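4.2 Tall things and the problem of the lid

Participants were given an open box and a bag of bathroom goods and asked to pack as though moving house. We gave no advice, and most wanted none. Of the 60 households in the Kondinska sample, the majority began with whatever stood tallest, which was nearly always the soap. A pump bottle is an awkward tenant. It wants to stand, it is higher than the walls around it, and laying it flat calls for a faith in the pump that few of our participants had.

The usual answer was the corner. Khoury (the first coder) logged this as "propping"; Gunawan (the second) preferred "parking", and the two spent much of March failing to agree on a word for something they had coded identically. We use propping here. Once a bottle was propped, smaller goods went in beside it at whatever angle they landed, and were seldom straightened afterwards (Figure 7). Asked about the lid, seven participants said they would think about it later. One said the box did not need a lid, and offered to carry it on her lap.

Wijaya's account of packing as a search for the best fit does not sit easily with any of this. Our packers stopped as soon as things stayed put, a standard we suspect is familiar to anyone who has opened such a box at the other end.
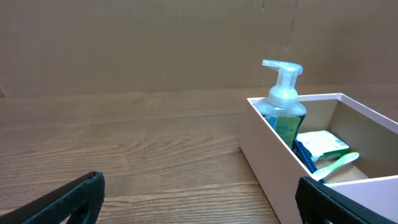

Figure 7. Propping: pump bottle upright in a box corner, smaller items alongside.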